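Updated November
By the Stutby Road Injury Fund

Who can ask for help?

Any person who was hurt in a road accident inside Stutby or Vornthorpe, as a driver, passenger, cyclist or on foot. A close family member can also write to us in the name of the patient.

Must I wait until the police report is ready?

No. Please send us the report number when you receive it. Until then a paper from the hospital is enough.

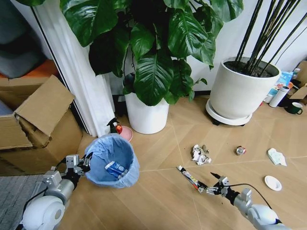
A blue trash can with a blue bag inside.

How much does the fund pay?

One family can receive up to $2,000 in one year. For travel to the hospital we pay at most $80 per week, and we need the bus tickets or gas receipts. Last year we helped 186 families.

The other driver did not stop. Can I still apply?

Yes. It makes no difference for us if the driver is known or not. If you saw the accident and you have information, please give it to the police and not to our office. We are not allowed to keep statements of witnesses. 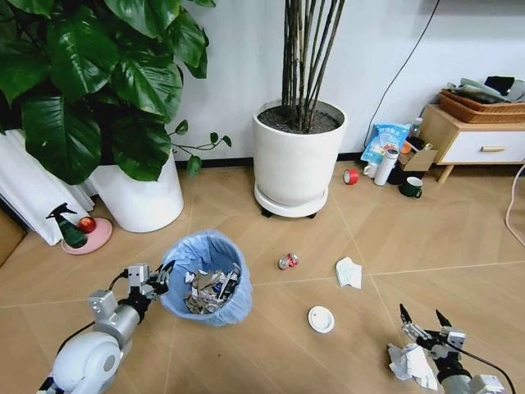

Shredded paper and scraps in the bin.

What are Achari and Basik?

They are the names of our 2 forms. Basik is the short one, for travel and meals. Achari is for larger costs, for example a wheelchair ramp or lost wages, and it asks for more papers. You can send both together.

How long does the answer take?

For Basik, normally one week. Achari takes longer, and we may call you with questions, so please write a phone number where we can reach you in the afternoon.
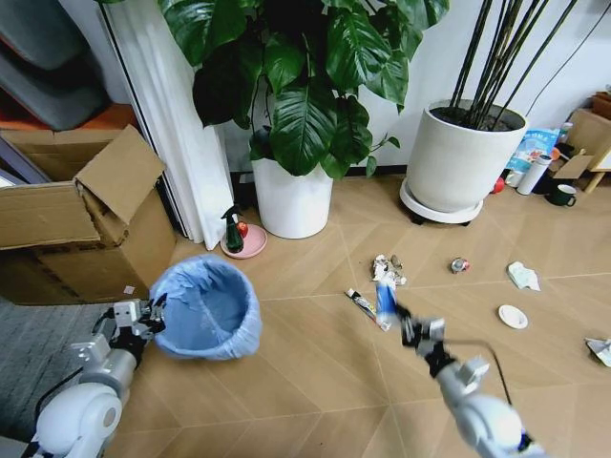

If your answer is negative, you may write to us again with new papers. There is no limit to how many times you can do this, but please use the same case number as before.

Do I have to pay the money back?

No, also not when the insurance pays you later.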